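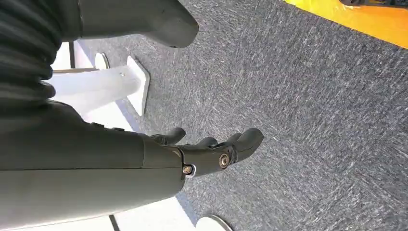
*Figure 6. Wrist view at the start position, fingers open over the carpet.*

## 6. Recording examples with the hand

This section describes how to record examples for the learning program. It is for the operator who moves the arm and for the second person at the computer. Please read it completely one time before you switch on the arm power. The mounting of the hand is in section 4, and the first calibration is in section 5.

In this manual, one "example" means one complete movement from the start position to the end position, with the wrist view and the joint values saved together. A "set" is a group of examples with the same task and the same floor layout. The recording program is called Mugo. The program which learns from the sets is called Plalleck, and it has its own manual.

### 6.1 Before you begin

1. Check that the carpet lies flat and that the tiles are pushed together. A raised edge can catch a fingertip.
2. Place the stands according to your layout sheet. Press each base down with the palm of your hand to feel if it rocks.
3. Look at the bolts on the side of the hand. If one has come out of its seat, tighten it with the small key from the Provon tool bag. Do not use more than light force.
4. Clean the wrist camera with the dry cloth. Do not spray liquid on it.
5. Switch on the room lights and wait five minutes. Close the blinds if sunlight reaches the floor.
6. Start Mugo and choose **New set**. Write the task name exactly as it is on the layout sheet, with the same capital letters.

> **Caution:** Keep your fingers away from the pivot joints when the hand is powered. The joints can close without a sound.

> **Caution:** Do not kneel on the carpet inside the working area. If you need to move a stand, press **Hold** first and wait until the lamp on the control box is steady.

### 6.2 The start position

Every example in a set must begin from the same position. If the start changes from one example to the next, Plalleck will need many more examples to learn the same task.

1. Press **Home**. The arm goes to its rest position.
2. Press **Start pose**. The forearm comes down over the floor and the fingers open.
3. Compare the wrist view on your screen with Figure 6. The forearm should come in from the lower left, and the fingers should point to the right and slightly upwards. The thumb should be on the upper side.
4. Check that you can see the post of the white stand between the forearm and the large grey part at the top. If the post is hidden, the wrist is turned too far. Correct it with the left dial, in small steps.
5. Press **Save pose**. Mugo keeps this pose for the whole set.

Note: The edge of the carpet, with the orange-yellow strip, should be in the upper right corner of the view. We use it as a quick check that nobody has moved the robot since the last session. A small difference is acceptable.

### 6.3 Recording

1. The second person says "ready" and presses **Record**. Wait for the short tone.
2. Move the arm with the hand controller. Use one calm movement and do not stop in the middle to think. If you are not sure about the path, practise first with recording off.
3. When the task is finished, keep the hand still for two seconds.
4. Press **End**. Mugo asks for a result. Choose **Good**, **Failed** or **Discard**.
5. Press **Start pose** and put the objects back on their marks before the next example.

Choose **Failed** when the movement was done properly but the task did not succeed, for example when the hand misses the object. Plalleck uses these examples also, so please do not throw them away. Choose **Discard** only if there was a mistake of the operator or of the equipment, such as a person walking into the view or a cable pulling on the arm.

Operators should change after 40 minutes. Tired operators make shorter and faster movements, and this can be seen later in the curves.

### 6.4 How many examples

For a task with one object, record 2,000 examples. For a task in which the hand must also go past a stand without touching it, record 4,000. These numbers count only the examples marked Good.

It is possible to stop earlier if the test result does not improve any more. In October our own set for the stand task was closed at 3,707, after Si-woo Koo compared the last two test runs and found no difference between them. Please ask before you do the same, and write the final number on the layout sheet.

### 6.5 Saving and checking the set

1. Press **Close set**. Do not switch off the computer while the bar is moving.
2. Open the set in the viewer and play the first example, the last example and ten others from different parts of the session.
3. For each one, check that the picture and the joint curves start together. If the fingers move on the screen before the curve moves, write down the example number.
4. Copy the set to the Hondau disk. The copy is complete when the file list becomes green.
5. Sign the layout sheet and leave it in the tray beside the control box.

If more than three of the examples you played have a time difference, do not copy the set. Restart Mugo, repeat the calibration in section 5.3 and inform Nuria Gudeta, who keeps the list of accepted sets.

### 6.6 Common problems

| Problem | What to do |
|---|---|
| The view is too bright on one side | Close the blinds and repeat step 5 of 6.1 |
| A fingertip drags on the carpet | Press **Hold**, raise the arm with the right dial, save the pose again and begin a new set |
| A stand was touched during recording | Mark the example **Failed**, then put the stand back on its mark |
| No tone after **Record** | Check the free space on the computer, then restart Mugo |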